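Keeping Loose Papers in Zipper Bags

Manuals, warranty cards, school forms and tax slips don't need a filing cabinet. Clear zipper bags do the job, and they stand up in a shoebox or lie flat in a drawer.

Sort before you bag. One subject per bag: car, stove, dentist, rent. Pull out staples and paper clips, which poke through the plastic and leave rust marks.

Tap the stack on the table until the edges line up, then slide it in with the short side first if the bag is a tight fit. Leave a little plastic free all the way around. A bag stuffed to the seams will split at the corners.

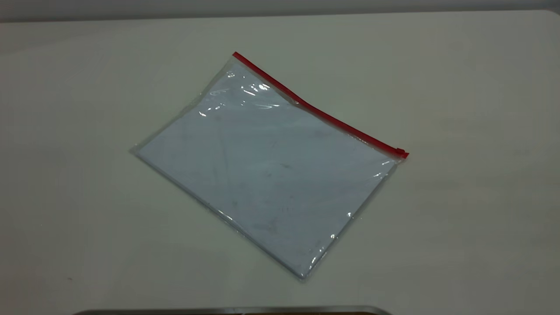 Press the air out with the flat of your hand before you run the slider to the end. Bags with a colored zipper are easier to sort — red for bills, blue for medical, whatever you'll remember. Pick the colors once and write them on the lid of the box.

The thin ones from Skakard come in packs of 200 and are fine for paper you rarely touch. For things you open every week, buy a heavier bag. Lanivano makes one with a wider track.

Labels: put them inside, facing out. Tape on the outside peels by August.

Don't keep photos or thermal receipts this way for years. Receipts fade, so copy the ones you need and bag the copy.

Go through the box every January and shred what's out of date.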